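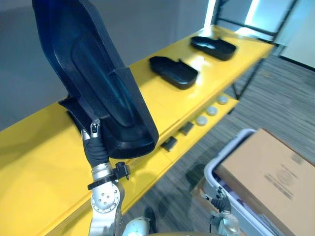

How I Lay Out a Two-Tier Bench for Molded Parts

I get asked about my bench layout more than anything else, so I'm finally writing it down. You need a two-tier bench (mine is bright yellow, and I love it!), a clear hour, and a willingness to move everything at least twice. I've redone mine 3 times since February, and this is the version that stuck.

Step 1. Clear both tiers completely.
Yes, both. I used to shuffle things around the mess and it never worked. Wipe the top down while it's bare — dust shows up like crazy on a glossy surface.

Step 2. Big stuff goes up top.
The long black trays get the upper shelf all to themselves. Lay them out along its length with a good gap between each one, enough to get your hands in on both sides. I like them angled the same way, so I can grab one without stopping to think about which end is which. Don't nest them. I tried it to save space and spent the afternoon prying them apart and muttering.

Step 3. Check each shell before you set it down.
Pick it up with a hand on each side of the narrow end, stand it upright and look down the inside. Shiny black plastic hides scuffs when it's flat, but tip it toward the light and they pop right out. Run your eye along the rim, too.
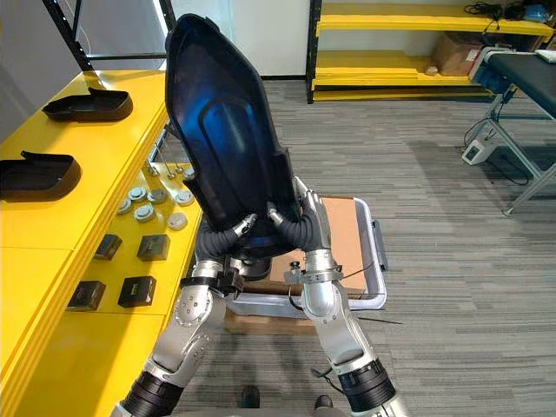

Shell held upright for a look at the inner face, small parts on the lower shelf.

Step 4. Small parts go below, sorted by shape.
Round pieces with round pieces, square with square. My discs sit in loose rows, and the little black cubes get their own block. Please don't pile them in a cup! Spread out flat, you can tell at a glance when you're running low.

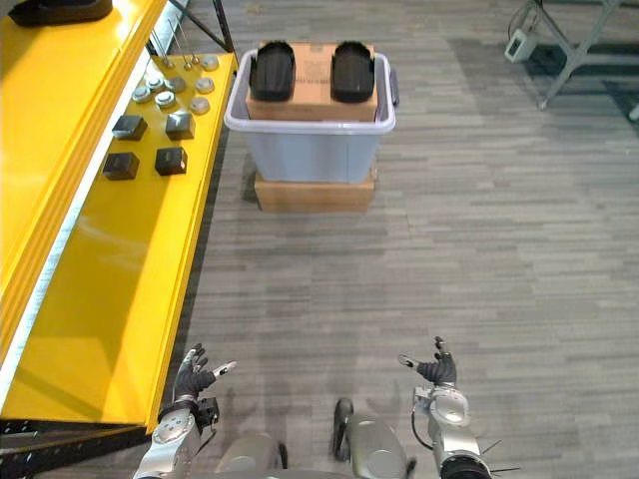
Keep a bin close by, too. A plain plastic one is fine, and I'd raise it off the floor on a flat cardboard box. My friend Janelle Tan thought that was silly until she tried it for a week, and now she has 2 of them.

Step 5. Step back and look at the whole bench.
Stand far enough away to see both tiers at once. Is anything big creeping toward the front lip? Is there shelf space going to waste?
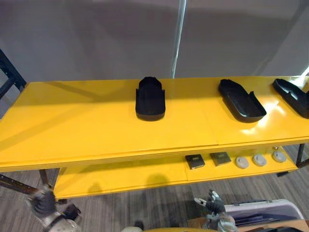 I slide the small parts over to one half of the lower shelf when I can, which leaves the other half free for whatever I'm in the middle of. If you're left-handed, try it both ways before you settle. Then leave it alone for a few days and see what bugs you. Mine was the spacing up top, and I fixed it the next time I cleared the shelf.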